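Search articles Enter title or keyword Go Advanced search

3.2 Containers, contents and unassigned items

The layouts in the Vandidside set were built from three kinds of element: open bins, loose blocks, and other small items that have no bin of their own. We use the word "home" for the bin in which a block of a given color belongs. A home is fixed at the start of a layout by placing a starting pile of one color in each bin. No written label is used. The rule of the task is therefore carried by the contents, and a block on the open floor is tidied by matching it to the pile it resembles.

Bin color was chosen separately from block color. In a matched layout the two agree for every bin. In a crossed layout they disagree for every bin, and at least two bins share a color, so that the color of the container cannot serve as a name for the home. A third type, the mixed layout, has one matched bin and was used only for practice. The set holds 48 layouts in all, and no layout was used for both practice and coding.

Floor items were coded under three headings. A stray is a loose block whose color has a home in the layout. An orphan is a block whose color has none. Anything that is not a block was coded as other, whatever its size. Packets, pouches and similar goods fall under this last heading, and the coding sheet asks only whether they lie in front of the bins, beside them or inside them. Partly hidden items were coded if their type was clear from the visible portion.

Figure 2 gives a crossed layout. Yellow blocks are in a green bin, red blocks in an orange-yellow bin, and blue blocks in a second green bin. The blue cube on the open floor is a stray. The three olive-green cubes in the foreground are orphans. The mint-green zippered pouch and the two small packets to the left of the bins were coded as other, position beside. The wall panels, blue with leaves, flowers and orange-brown circles, were treated as background and received no code. 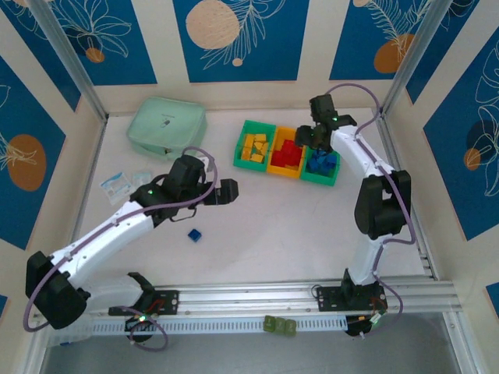

Reading a draft of this section, Radebe objected that the orphan heading hides a decision. An olive-green block might reasonably be put in a green bin by anyone who takes the bin color as the rule, and in such a case the block has a home after all. Radebe would have coded it as a stray with a disputed home, and asked that the two readings be reported separately.

We kept the original heading for the main analysis and added the second reading as a check. Under the check, an orphan is recoded as disputed when its color name is shared, in whole or in part, with that of any bin. "Olive-green" and "green" meet this test; "orange-yellow" and "yellow" also meet it, although the starting pile in an orange-yellow bin may be of a quite different color. The test is a test of words. Two coders who agree on the hue of a block can still differ if one writes "olive" and the other "dark green," and the coding sheet was revised in April to require a color name from a closed list of 6. Modifiers such as "olive" or "mint" are entered in a separate column.

The same difficulty arises for other items. A green pouch next to green bins is never a candidate for sorting under our rule, but its color name does meet the test above. We did not extend the check to other items. Shape separates them clearly from blocks, and the instructions given to coders refer to blocks only.

A total of 1379 floor items were coded across the set. Disagreements over the heading were almost all between orphan and stray. Most concerned layouts in which an orphan lay directly in front of a bin, where coders seem to have read nearness as assignment. Layouts with orphans set in a row well forward of the bins gave little trouble. We have no measure of row spacing and cannot separate the effect of distance from that of arrangement. The point is taken up again in Section 5.

Bins were treated as level and in a single row even where one stood slightly forward of its neighbor. The amount of fill was not coded. A low pile and a high pile of the same color define the same home, and a pile was accepted as a starting pile if its color could be named without moving any block. Blocks resting on the rim of a bin were coded as inside it.

Back to top | Contact the Florkico editorial office | Copyright Goltari Papers | Page updated 11/7/21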